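Club de robotique Fledico : questions fréquentes

Faut-il savoir programmer ?
Non. Les débutants commencent par l'exercice de rangement : saisir une peluche avec deux pinces tenues à la main et la déposer dans un bac.
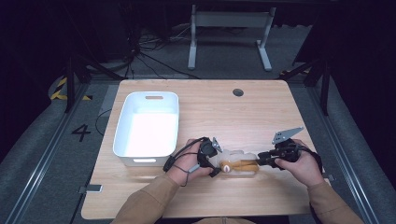
Comptez 20 essais avant de passer à l'exercice suivant. Les manches longues sont permises.

Combien coûte l'inscription ?
40 euros par an, à régler en juin.

À qui s'adresser ?
À Mirjana Shehu, salle Santoro, ou à Italo Colombo en son absence.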